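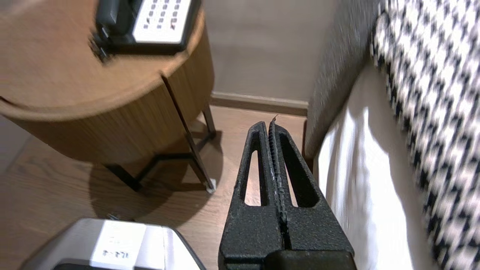

Natard Community Help
Home Furnishings > Bedrooms and Guest Rooms

Bedside table with curved drawer: cord keeps getting in the way

Posted by Riet Hendriks, 2/17/26

I manage the furnished guest rooms at the Bustamante residence. In the past year we replaced the square nightstands with a round model from Voritz, which has a drawer set into the curved apron and stands on thin metal legs. The table is 18 inches across. It was chosen because the rooms are narrow on the bed side and guests had been striking their knees on the old corners.

Our house rules require a corded telephone within reach of every bed. With the telephone in place there is little surface left for a glass of water or a book, and the coiled handset cord tends to slide over the rim of the top. When a guest then closes the drawer, the cord may be caught. We have replaced seven handset cords to date.

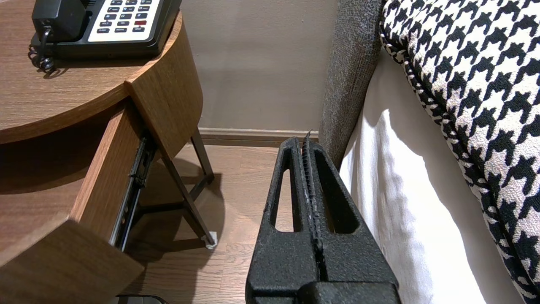 The drawer runs on metal side slides and opens without difficulty, so I do not believe the hardware is at fault. I would prefer not to drill into the tabletop. The tables are under warranty until March, and the supplier has informed us that any new hole ends the coverage.

I would be grateful for advice on two matters. First, where should the telephone stand on a round top of this size? Second, is there an accepted way to keep small items from rolling about in a drawer with a curved front? Standard organizers are rectangular and leave an awkward space along the front.

Oliwia Jakubowski
Member, 633 posts

With regard to the first matter, I recommend turning the telephone so that the handset side faces the wall. The coil will then hang at the back of the table, away from the drawer. A thin non-slip mat cut to the footprint of the telephone will prevent it from creeping forward when the handset is lifted. If the coil still reaches the floor, a shorter one may be substituted. Most handset cords unplug at both ends.
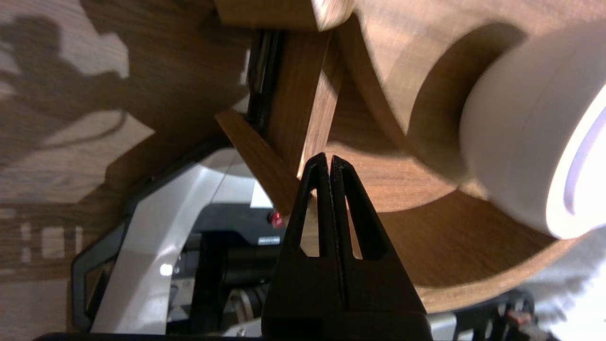 With regard to the second, a rectangular organizer is not suitable and I would advise against purchasing one. Round objects are the chief difficulty, and a white cylindrical item such as yours, lying against the curved wood, will follow the bend whenever it is disturbed. A strip of felt or cork laid along the inside of the curve is usually sufficient. Please make a paper pattern first. We fitted liners in nine rooms at Katis by this method, and each required about 20 minutes, most of it spent on the pattern.

Please also confirm that the drawer is fully closed before the table is moved. An extended drawer places weight to one side, and legs of that type are light.

corner_office_b

We just put the phone on the windowsill. Works fine if the window is near the bed.

Riet Hendriks
Original poster

I thank you both. The windowsill is unfortunately out of reach from the pillow. I have turned the telephone in one room as Ms. Jakubowski suggested and will observe it for a month before changing the others. A related point concerns the line behind the table, which I should like to tidy at the same time.

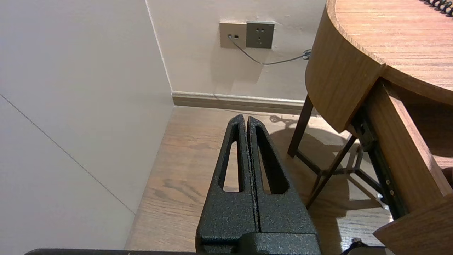 Data outlet (left) and power socket (right), with the gray cable running toward the table.

Oliwia Jakubowski
Member

Adhesive cable clips placed along the top of the baseboard would be adequate there. Bring the cable straight down from the outlet, then along the baseboard, and up again behind a table leg. Leave a small loop at the plug so that it is not under strain, and allow enough slack for the table to be pulled forward for cleaning. Clean the baseboard with a dry cloth before fixing the clips, and test one clip in a hidden spot if the finish is delicate.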